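Category: How Things Work > Materials

Why Does Rubber Stretch?

Rubber is a material that can be pulled to several times its length and then return to almost the same shape. Most solids cannot do this. A steel wire pulled very hard will stay bent or snap.

Rubber is made of very long molecules called polymers. A polymer is a chain of small units joined end to end. In a piece of rubber at rest, the chains are coiled and tangled, a little like cooked noodles in a bowl. When you pull the rubber, the chains straighten out. When you let go, they coil up again.

Natural rubber starts as latex, a milky liquid found under the bark of the rubber tree. A worker cuts a thin groove in the bark and the latex drips into a cup. Acid is added to make the liquid form lumps. The lumps are then rolled into sheets and dried.

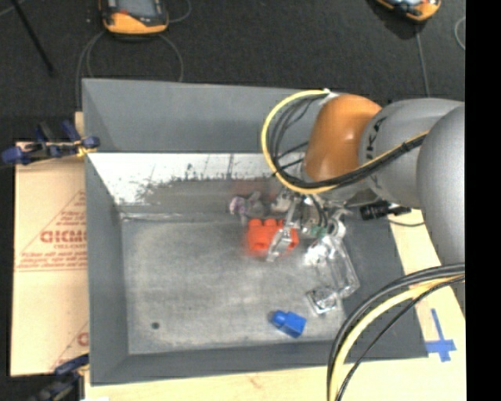
Raw rubber has a problem. It goes sticky in summer and stiff in winter. To fix this, it is heated with sulfur. The sulfur forms small bridges between the chains, called cross-links. A few cross-links give soft rubber, such as a rubber band. Many cross-links give hard rubber, such as the wheel of a cart. This process is called vulcanization.

Temperature still matters after vulcanization. Put a rubber band in the freezer and it will be harder to stretch. If rubber gets cold enough, it becomes brittle and can break like glass. For natural rubber this happens at some 80 degrees below zero Fahrenheit or colder - far below the temperature of a kitchen freezer.

Try it yourself

You need 2 rubber bands of the same size. Leave one on the table and put the other in the freezer for 58 minutes. Stretch each one gently along a ruler and write down how far it goes. Keep the bands away from your face.

Words to know
Polymer - a very long molecule made of repeating units.
Latex - the milky liquid that rubber is made from.
Cross-link - a bridge between two chains.

Text: Geert Desmet

Related articles
Why Does Ice Float?
What Is Glue Made Of?
How Glass Is Made
Where Does Cork Come From?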